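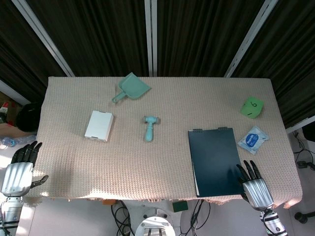 Tabletop station at the Vosano site, Plillanthorpe, with both hands at the near edge of the cloth.

Visit report: tabletop handling work at Vosano, Plillanthorpe

The visit took place in June, as part of the Astton series of site visits on working rules for robot handling. The purpose was to see how a written set of station rules is applied during ordinary work. Performance was not assessed and no comparison with other sites was made.

Access and induction

Visitors signed in at the front desk and received a safety briefing before entering the work area. The briefing covered stop buttons, walking routes, and the distance to be kept from a powered robot. Loose lanyards were collected at the door. The site rule is that a visitor stays outside the reach of the arms plus a margin, and the margin is set by the station lead, who also decides when questions may be asked. We were asked to hold questions until the robot had been put into its stopped state. This was followed throughout.

The rule book

Vosano works from an internal document called the Innes sheet, which runs to 30 numbered rules. It is kept short on purpose, and an operator is expected to know it without looking it up. The rules fall under the headings of station layout, objects, hands, people, and records. A copy was handed out at the briefing and collected at the end.

Several of the rules are of general interest.

Layout. The table is covered with a textured cloth. According to the station lead, a bare surface lets light items slide on first contact and makes a rigid fingertip strike louder and harder. The sheet requires the cloth to lie flat over the working area. It does not regulate the hem. The cloth at the station we watched has a fringed front edge that hangs slightly over the table, and we asked whether loose threads near the fingers were considered a snag risk. The answer was that the point had been raised before and that a hemmed cloth was under review. We would support a change. A fringe within reach of jointed fingers is easy to remove from the list of possible faults.

Objects. A layout has to mix sizes, stiffness and shape. The one in use had a toy dustpan, a toy hammer, a small white box, a folder with metal clips, a cube marked with a handwritten 6, and a small clear packet. The packet and the folder are the demanding items by the site's own grading: transparent film is hard to locate, and a flat folder gives the fingers little to get under. The sheet bars glass, blades, and anything heavier than 549 grams. The toy tools were picked because they have the general shape of real ones at low mass.

Start position. Both hands go to the near edge of the table before a task begins. The rule allows a hand to touch an object at the start only if the task card names that object. The right hand had its fingers curled slightly over the edge of the folder. The task card was not shown to visitors, so we could not check this against the rule.

Background. Dark curtains on metal poles stand behind the table. The stated reason is to keep people walking past out of the robot's view. Rule 14 says that curtains are to be closed before power is applied.

People. One operator and one observer are assigned to each station. The observer holds the stop control and has no other duty. An observer who needs to write something down hands over the control first, or calls a pause. Work is done in blocks of 90 minutes, after which the two change places.

Records. Every stop is logged with its cause. The log for the current quarter held 189 entries at the time of our visit. Most were marked as operator choice, and the site does not treat a high count as a bad sign. New staff are told that a stop needs no justification at the moment it is called. The cause is filled in afterward from a fixed list, with a free text line for anything the list does not cover.

Points noted

Housekeeping around the station is weaker than the rules for the tabletop. Black cables lie on the floor to the right and loop down from under the table, and a plastic water bottle was lying on its side on the floor to the left. The Innes sheet says nothing on drinks and only that cables must "not be under tension." We suggested two additions: a fixed cable route with covers where people walk, and a line on the floor inside which no drink containers are allowed. Both were written down by the station lead.

The floor should also be part of the check before power is applied. At present the check covers the stop control, the curtains, the cloth and the objects, in that order. It is read aloud by the observer and answered by the operator. Adding one line for the floor would cost a few seconds.

The rule on the hands is clear about where they start but does not say where they go after a stop. In practice operators leave them in place until the observer agrees to a restart. This is sound, and should be in the text.

Follow-up

Vosano expects to issue a revised sheet after the summer. Astton has asked for a copy of the layout and records headings for use in its own draft guidance. The request on cable routing will be raised again at the next visit, together with the cloth.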